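The Stikitbridge Practical
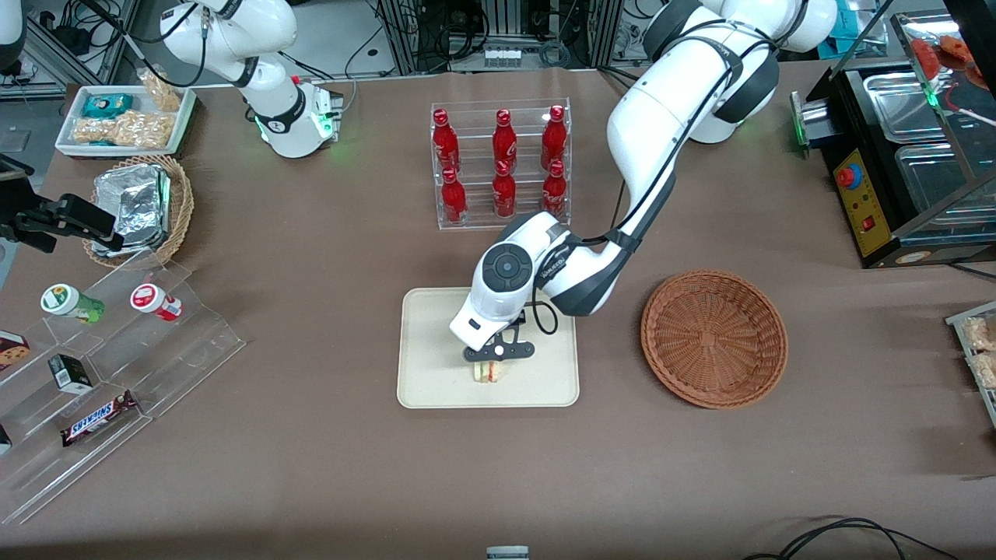
The second-year practical at the Cilline school of cookery was worth 200 points, and the candidate at station 21 had lost nine of them before she turned on a burner. The examiner did not say which nine. He wrote on his clipboard and moved to the next station.

The assignment was a consomme, a braised shank and a set custard. Each candidate drew the same ingredients from the same cold room and signed for them by weight. Hers was 900 grams of beef shank, bone in, on a steel tray. She checked it on the station scale and it read four grams under. She noted the difference on her sheet, as instructed in February, and initialed it.

The ovens at Cilline were Vandenberghes, installed before any of the current students were born. The dial at station 21 was off. A cook who had used it before knew to set it one mark low and leave the door shut for twenty minutes. She had not used it before. She put her own thermometer on the middle rack, waited, and read it through the glass. Then she turned the dial down one mark and waited again. This cost her eleven minutes.

She recovered four of them on the consomme. The raft formed on schedule. She cut a vent in it with the tip of a spoon, lowered the flame and did not touch it again. The liquid came up through the vent clear at the edges, then clear across. She ladled it through two layers of cloth and saw the bottom of the bowl.

The shank went in at ten past one. She had browned it longer than the recipe sheet called for, with less fat. Her reasoning was written in the margin: bone side first, the pan would hold its heat. The examiner came back and read the margin. He tapped it with his pen and walked away.

At three the custard had a skin on it. There was no entry in the recipe sheet for a skin. She considered passing it through a sieve and resetting it, and worked out that it would not be cold by four. She lifted the skin off with a strip of parchment, wiped the rim and put the dish back on its shelf.

The shank came off the bone when she tilted the pan. She plated it, strained the sauce, reduced it by a third and tasted it - too much salt. She added a spoon of the unsalted stock she had held back and tasted it again.

The results were posted outside the Allska dining room at six. She found her station number, followed the line across with one finger and read the total. Then she went back in to clean the oven, which was still assigned to her until seven. She wrote "set one mark low" on a piece of tape and stuck it under the dial.

Comments (3)

brownbutter_b: My school had one oven like this and everyone fought to avoid it. Did she pass? I read the end twice.

tallowandrye: You can lift a custard skin with parchment but the dish has to be cold or it tears. Otherwise accurate.

oldlinecook: I think she passed. Liked the tape.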